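Ketsara Jaidee
Thread on the Carkthorpe smelter, because the heritage plaque gets the furnace order wrong and I've now been through the maintenance ledgers. Posts numbered as I go.

1/
Carkthorpe was laid out as a silicomanganese works. The siting argument in the original prospectus is power first, ore second: the hydro line was already in place, and ore could come up by rail from the wharf.

2/
Furnace A was a three-phase submerged arc unit with Söderberg electrodes. The plaque calls it a blast furnace. The works never had a blast furnace. The confusion probably comes from the old foundry next door, which ran a cupola.

3/
Electrode paste was made on site in the first years. The paste shed is the long low building with the sawtooth roof, now used for tyre storage.

4/
Furnace B came on in a December, before the second transformer was commissioned. It ran at 55 per cent load until the following winter. The shift logs record this without complaint, apart from one entry about the colour of the slag.

5/
Tapping was on a two-hour cycle. Metal went to cast iron moulds, slag to the granulation pit. Early slag was sold as road base — the access road is still made of it, and it is murder on tires.

(Tyres. I did my apprenticeship in Hamilton, Ontario, and the spelling comes and goes.)

6/
The Grikico takeover changed the product mix. Furnace A was relined for high-carbon ferromanganese and B stayed on silicomanganese. The relining took 31 shifts, which the foreman, a Yensuk, underlined twice in the ledger.

7/
Ketsara Yensuk, his granddaughter, has lent me his notebooks. Same first name as me, no relation. They give charge weights per tap, coke sizing and moisture, and they disagree with the company's annual returns in several places. I trust the notebooks.

8/
Baghouse dust was pelletised from the tenth year on. Before that it went to a pond behind the stockyard. The pond is lined now and monitored by the council.

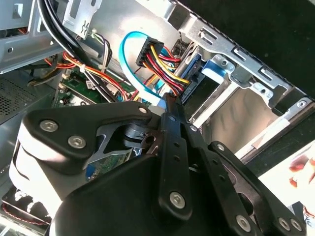 9/
Furnace control was manual until the Folleo regulators went in. Each electrode got its own resistance setpoint, and the hoist motors followed it. Operators kept the hand controls live for a further year and used them mostly at start-up.

10/
Capacity figures: the brochure says 100 tonnes a day. The notebooks never show a day that good. The best I can find is a run of 10 days in the nineties, in tonnes, with both furnaces up and the rail siding clear.

11/
Still missing: the transformer nameplate data for Furnace B, and any drawing of the original charging floor. If you worked there or have a parent's papers in the garage, please message me. Scans are fine, and so are phone photos of the page.

12/
Correction to 5/: the two-hour cycle applies to Furnace A only. B was tapped every three hours until the relining.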